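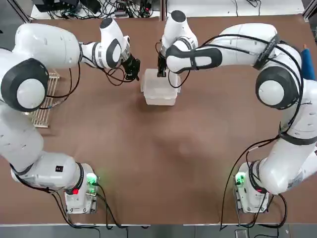
Category: Puzzle Games > Saved Progress

Transferring progress in Vumach to a replacement tablet

I have completed 300 levels of Vumach on an older tablet and wish to continue on a new one. The game is installed on both devices, but the new tablet begins at level 1. Is there an approved method of moving the saved progress, and will unused hints be kept?
Hascombe

Progress is stored on the device until a player account is linked. On the old tablet, open Settings, select Account, and choose Link. Sign in with the same details on the new tablet before starting any level. Completed levels and coins are transferred. Hints received as daily gifts are not, and should be used beforehand. Please do not remove the game from the old tablet until the level map on the new one is correct.
Nkosi

The above worked for me in May, although the coins did not appear until I had restarted the game. I had 700 and received all of them.
Citatthorpe

I would also like to know this for the desktop version.
puzzle_desk_5

Shares: 5

Contact the Help Desk | Back to top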